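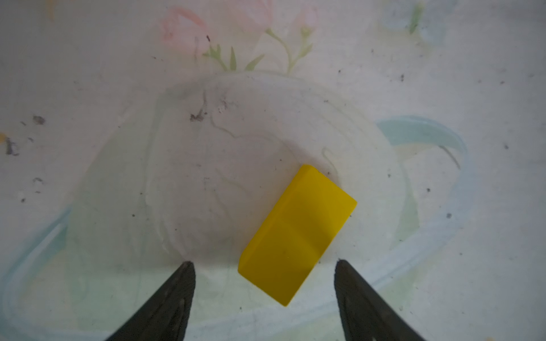
Yellow block, single. Rounded edges. Sold loose or in the mixed bag.

# Plolldale blocks – singles and bags

Plain rectangular blocks for stacking, sorting, lining up, knocking over. We've stocked these since we had the old shop and they still go out most weeks. Solid colour all over, no letters or numbers, no stickers to peel off. Edges are softened so they don't dig in when you kneel on one. And you will kneel on one.

Yellow is the one people run out of first, so we keep a box of it back for singles.

## What you can buy

- **Single block** – pick your colour at checkout. Yellow, red, blue, green. Orange is out until May.
- **Bag of 12** – mixed, three of each colour. Drawstring bag.
- **Bag of 25** – mixed, plus one spare in whatever colour we've got most of. Can't choose the spare, sorry.
- **Nursery box of 300** – packed to order, comes in 2 cartons. Allow extra time for this one, Brodie packs them by hand and he only does big orders on a Monday.

Old bags marked "Brakholm" are the same block, just the previous name. They mix fine with the new ones. Yellow in the Brakholm bags is a touch paler, you'd only notice side by side in daylight.

## Size and feel

All the blocks in the range are one size, so anything you add later will stack with what you've got. Light enough for a small hand to pick up across the short side. The faces are flat and the corners are eased off a little, which means a tower has a bit less to stand on at the very edge. Build on a hard floor or table for anything tall. Carpet is hopeless past four or five.

We get asked if they click together. They don't. No studs, no magnets. If you want the clicking sort look at the Zou set, further down the blocks page.

## Cleaning

Damp cloth, drop of washing up liquid, wipe and leave to dry on a towel. Please don't put them in the dishwasher, or on a radiator. Not the tumble dryer either (we had a return).

Small specks and scuffs are normal after use and most wipe off. Felt tip comes off if you get to it the same day. Biro mostly doesn't. Yellow shows marks more than the other colours, so if yours are going to a messy room maybe go heavier on the blue and green.

## Good for

Colour sorting, obviously. Pattern copying – one person lays out four in a row, the other matches it. Road building for small cars. Quite a few go to memory groups for older people too, where one colour at a time on a clear bit of table seems to work best. Corey Pryor runs one of those and orders the singles in yellow only, says it's the colour his lot reach for.

They also make decent doorstops for dolls houses. Not for real doors.

## Storage

The 12 bag hangs on a hook. The 25 wants a shelf. For the nursery box we'd suggest the Jelirlow crate, which takes the lot with the lid on, just about. Crate is sold seperately and doesn't come in clear at the moment.

Keep out of strong sun if you can. A windowsill all summer will take the colour down, the red goes first and then the yellow.

## Postage and returns

Singles go in a padded envelope, letterbox size. Bags go as a small parcel. Order before noon and it'll normally leave the same day, except nursery boxes, see above.

If a block turns up dented or the wrong colour just tell us, we'll send another, no need to post the first one back. For unopened bags you can return the whole thing and we refund once its here. Opened bags we can't resell so it's an exchange only if something's wrong with them.

Postage to the islands costs a bit more and the checkout doesn't always show it. Message us first if you're ordering more than one bag and we'll work out the proper price.

## Questions we get

**Can I get a bag of all yellow?** Yes, put it in the order notes. Same price. If we haven't got enough we'll email before packing.

**Do they float?** Never asked them to. Not sold as bath toys.

**Will you do purple?** Keep asking. Enough people ask and we'll get them in.

**Trade account?** Nurseries, schools, groups – email and ask for Brodie Sutcliffe. Put TRADE in the subject or it goes in with everything else.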